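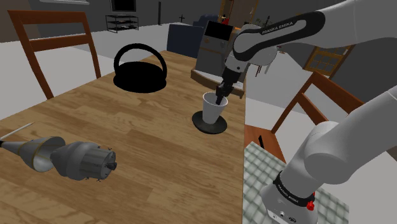 The budget for the Hendcombe cell is now in its third draft, and the arm is still the easy part. One line, one price, a known lead time. Most of the trouble sits in the lines under it.

Simulation came first in the plan and I would do that again. We spent 14 working days on models before asking for a single quote. Picking up a cup from inside the rim is a cheap thing to try on screen, and it settled the gripper question early: two fingers, stock fingertips, no custom tooling. That took one line out of draft two.

What the model can't price:

Mounting. Zutov quoted for a base plate and fixings, Flaltero for a full pedestal. The Flaltero figure was nearly double, but it includes levelling on site. Zutov's does not, and our floor is poor.

Spares. One set of fingers, one cable, one emergency stop. I have allowed 4 per cent of the arm price. Portela suggested more, but then they sell the spares.

Training. 3 people, off site. Travel was missing from the first two drafts.

Contingency. Still arguing. Finance would like it gone.

Payment terms also differ. Flaltero want 40 per cent with the order and the rest on delivery. Zutov will hold a final part until acceptance, so the acceptance test has to be written before the order goes in. I have started on that and hope to have it done by June.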